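Waselano Episode Tools: Frequently Asked Questions

Applies to release 24 of the tools. Page last edited June 5, 2022.

What does Waselano do?

Waselano takes recordings made with hand-held grippers, aligns the video with the pose and finger-width streams, and writes episodes that a policy trainer can read. It does not train policies. Most sites pair it with Clirus, which handles training and evaluation, but the output format is documented and any trainer can use it.

Do I need a robot to use it?

No. Recording and conversion both run without an arm attached. An arm is needed only for replay, and replay can be done in simulation through the Bright viewer.

How is time alignment done?

Each stream carries its own clock. At import, the aligner estimates one offset and one drift term per stream, using the finger motion visible in the video and the reported finger width. If the fingers never open or close during a recording, there is nothing to match and the aligner stops with error 1618. Open and close the fingers fully 2 times at the start of every recording and the error goes away.

Can I skip alignment?

Yes, with the option align=none. Use it only if your streams are hardware-synchronized. Small offsets are hard to see in the viewer and still hurt the trained policy, mostly at the moment of grasp.

Does the software handle cloth and clothing?

Import and alignment do not depend on the object. Segmentation does. The default segmenter splits an episode at finger-width changes, and with garments the fingers may close on a fold, slip, and close again. Turn on merge_short so that brief open periods are joined to the grasp on either side. 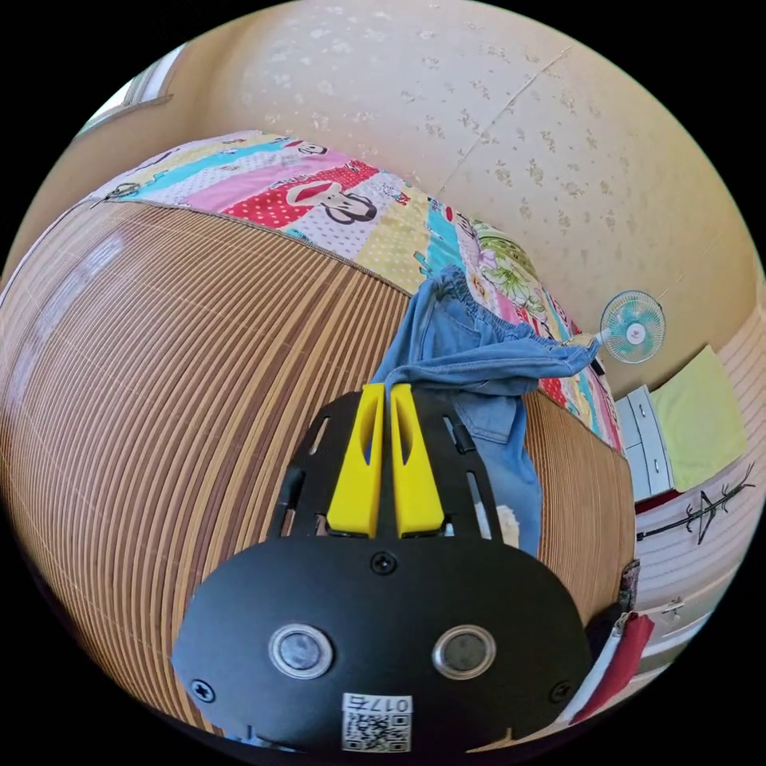
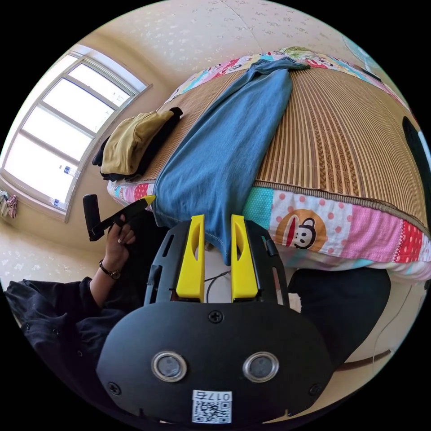

A denim garment on a striped bamboo mat, with the yellow fingers in view.

For garment tasks we also suggest raising the segment minimum to 3 seconds. Segments shorter than that are kept in the raw episode but are not passed to the trainer. The value can be changed later without importing again.

Why does tracking drift on patterned surfaces?

Repeated stripes and weaves give the tracker many features that look alike. A match can jump by one stripe, and the pose jumps with it. The tracker rejects most such matches by checking them against the inertial data, but a slow sideways motion can get through. Keep some unrepeated background in view, such as a corner of furniture or a window edge, and avoid starting a recording with the camera close to the surface.

What is the difference between a lost pose and a held pose?

A lost pose has no value for that time step. A held pose repeats the last good value and sets the held flag. The converter writes held poses for short gaps and lost poses for everything longer. Trainers should mask both. Clirus masks lost poses by default but reads held poses as valid unless you set mask_held.

The fingers cover part of the view. Should I mask them?

Leave them in for training. The policy needs to see where the fingertips are relative to the object. For tracking, use the static mask in the calibration folder, which covers the housing and the fingers at full opening. If you change the fingers, draw a new mask. The old one will load without a warning.

How does the importer know which device made a recording?

It reads the device field in the recording header and looks up the matching calibration. Labels on the housing are for people and are not read by the importer. If the field is missing, pass the device name on the command line. Do not rename calibration files to force a match.

Can one person's episodes be mixed with another's?

Yes. Set the operator field on import so the two can be separated afterward. Finger speed varies a great deal between operators, and it helps to be able to plot it per operator when a policy closes too early.

How large are converted episodes?

At default settings, expect about 24 megabytes per episode for short tasks. Video is stored at the recorded frame rate. To reduce size, lower the stored resolution and leave the frame rate alone; the aligner output is indexed by frame.

Does Waselano work with Inby planners?

Partly. Inby can load the pose stream as a reference path. It ignores finger width, so grasp events have to be exported separately with the events command. Paths recorded by hand often pass through positions an arm cannot reach. Run the reach check first and look at the rejected steps before you smooth anything.

Where do I report a bug?

Send the import log, the release number and the shortest recording that shows the problem to the tools list, attention Estrella Hinojosa. Reports without a log are returned. Bugs reported in May against the segment merger are fixed in this release and do not need to be sent again.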